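Grolard (slot game)

Grolard is a five-reel video slot with a deep-sea salvage theme, released one September by the small studio Bralluvby. I've kept this entry going for a fair while now, and I've tried to stick to what the game does, though my opinions do creep in (sorry, I've played it far too much).

Setting and look

The reels sit inside the hull of a sunken cargo ship, with the paytable written up as a ship's manifest. The low symbols are playing card ranks done in rusty rivets. The better ones are a diving helmet, a brass compass, a crate of oranges and the ship's cat, who pays the most and blinks when she lands. Lead artist Usha Devadiga painted the backgrounds by hand before they were scanned and coloured, and I reckon the kelp is the nicest I've seen in any slot. The music is by Tharun Kamath. It's mostly accordion, and you'll either love it or have it muted by the second spin!

How it plays

There are 28 fixed lines, paying left to right, so you can't drop a few to make your balance last longer. The diving bell is wild and stands in for everything except the scatter, a signal flare. Three flares anywhere on the reels start the Salvage Round, where you pick a deck of the ship to search. The upper deck gives more free spins with a small multiplier, and the engine room gives fewer spins with a bigger one. I always go for the engine room and I always grumble afterwards.

During the Salvage Round any diving bell that lands stays put for 2 spins. Get a couple of them side by side on the middle reels and things liven up very quickly. The top prize on a single spin is 1,339 times the stake, a modest figure for a game that swings as much as this one does.
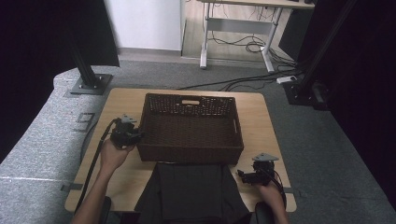 Can you start the Salvage Round again while you're already in it?
Only from the upper deck. Three more flares there add another set of spins at the same multiplier, but in the engine room the flares are taken off the reels completely.

Versions

The first release had a gamble button, where you guessed the colour of a signal flag to double a win. It was dropped in the first update, and designer Annapurna Bangera said at the time that she'd never much liked it. I miss it a bit. The same update sped up the reels and fixed a fault that left the cat blinking all through the free spins, which I thought was rather charming.

There's also a cabinet version, built by Kandasamy for clubs and pubs, with a round porthole around the upper screen. Only 453 of those were made. The maths is the same, but the bonus is picked with a brass-coloured lever instead of a tap on the glass.

Sequel

A follow-up called Sundo moves the action to a flooded lighthouse and swaps the fixed lines for a ways-to-win layout. Mohcine El Khatib took over the design, and Jayanthi Annamalai voices the keeper. It's a calmer game with lots of little wins, and the cat turns up again as a scatter, sitting on the stairs.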